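We use cookies to improve your visit. Accept | Settings

Lerato Moodley has sold kitchenware at Laryea for 10 years, and she still dries her plates in a wooden rack.

"Wire ones scratched my glazes," she said. "I gave up on them in April."
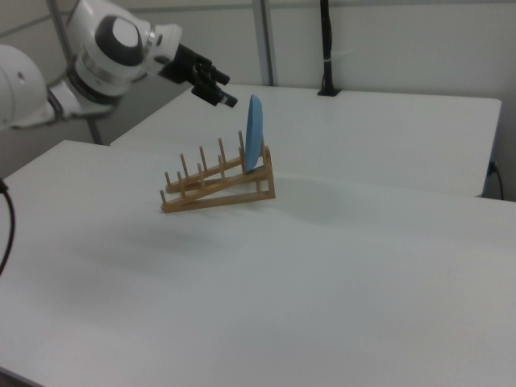 A light blue plate in the end slot of a wooden dish rack.

She leaves a gap between dinner plates and wipes the pegs down every night. Bowls go on a towel.

"They never sit right in the slots," Moodley said. "I stopped trying."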